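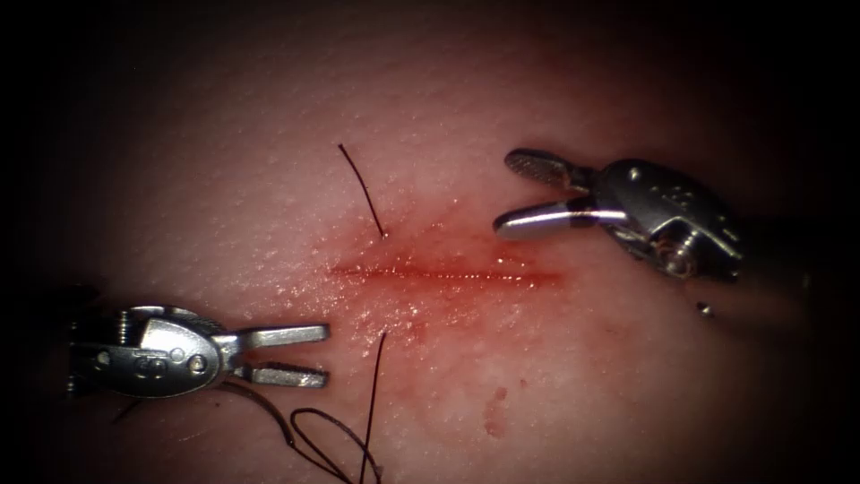 My stitches look fine on a dry pad, but as soon as I wet it and add the red I lose the edges and everything slides, a reader commented under the knot-tying page. Is there any point in practicing wet before I'm good at it dry?

Yes, once you can tie a square knot without looking at a diagram. A wet, stained pad teaches you to find the edge of the cut and take an even bite when the color is no help. The steps below are for a single straight incision in a synthetic tissue pad, closed with simple interrupted stitches. They are for bench practice only and are no substitute for supervised training on patients.

What you need

A synthetic tissue pad with a soft top layer. I use the Flosel medium pad. The firm one tears less but the edges don't spread the way you want.
A scalpel with a fresh blade
Suture on a curved needle, 3-0 or 4-0
A needle driver, toothed forceps and suture scissors
Mock blood
A spray bottle of clean water
Gauze
A tray with a raised lip
A sharps container

Mixing the mock blood

Put 500 ml of water in a jar and stir in red food coloring a few drops at a time until you can't see the bottom. Add one drop of blue or green to take the pink out. For a thicker mix, stir in corn syrup by the spoonful. Go easy on it, as syrup makes the needle driver sticky and you will be cleaning the box joint for a long time afterward.

Food coloring stains. It comes off steel but it stays in light-colored pads, so keep one pad for wet work and don't expect it to look new again. Mine still shows patches from July.

Preparing the pad

1. Fix the pad in the tray so it can't creep. Double-sided tape on the underside works if you put it on before any water goes near it.

2. Make one straight cut across the middle of the pad. Hold the blade steady and cut in a single pass to the same depth all the way. Going back over the line makes a ragged edge.

3. Spread the edges gently with the forceps and check the depth along the whole cut. If one end is shallow, begin your stitches away from it or extend the cut.

4. Mist the surface with water. You want a thin film. If water is running into the tray you have used too much.

5. Drip mock blood along the cut and let it spread by itself for 20 seconds. Blot once with gauze. It will stay darkest near the edges and get patchy farther out, and you can stop there. A flooded pad only hides the cut completely.

Placing the first stitch

Grip the needle two-thirds of the way back from the point. Lift the near edge a little with the forceps — lift, don't squeeze — and enter the surface at a right angle. Turn your wrist so the needle follows its own curve and comes out in the open cut. Let go, pick it up again from inside, and take the far side as a separate bite at the same depth. On a wet pad, two bites are easier to keep even than one long one.

Pull the strand through slowly until you have a short tail. Suture cuts through soft pads if you drag it sideways, so pull along the line of the stitch.

Tie the first throw as a surgeon's knot, with two wraps, and lay it flat. Bring the edges together until they just touch. Two more single throws in alternating directions will hold it. Trim the tails and move the knot to one side of the cut.

I put the first stitch in the center and then halve the gaps. Working from one end is also fine, but small errors add up and you can arrive at the other end with a bulge.

When the edges slide

Blot before you grip. Press the gauze straight down and lift it straight up. Wiping pushes color back over the line you just cleared.

If the forceps slip, check the teeth for bits of pad. The Andrade forceps I started with had very fine teeth that clogged all the time, and I now rinse them between stitches.

Shiny spots are a nuisance too. A wet surface throws back a lot of small highlights under a strong lamp, and they can be mistaken for the edge. Move the lamp lower and to one side until the cut throws a shadow.

If one edge sits higher than the other, the bites were different depths. Take the stitch out and redo it. Pulling the knot tighter makes it worse.

Cleaning up

Needles and blade go in the sharps container first, before you touch anything else in the tray. Rinse the pad under cold water, pat it with a towel and stand it on its edge to dry. A pad put away damp goes tacky, and the cut sticks shut in the wrong position. Open the instruments fully, wash them with dish soap and an old toothbrush, and dry the joints.

The same pad will take more cuts if you leave a finger's width between them. Turn it around when one side gets crowded.

Updated Oct 8, 2025: added the part about lamp position.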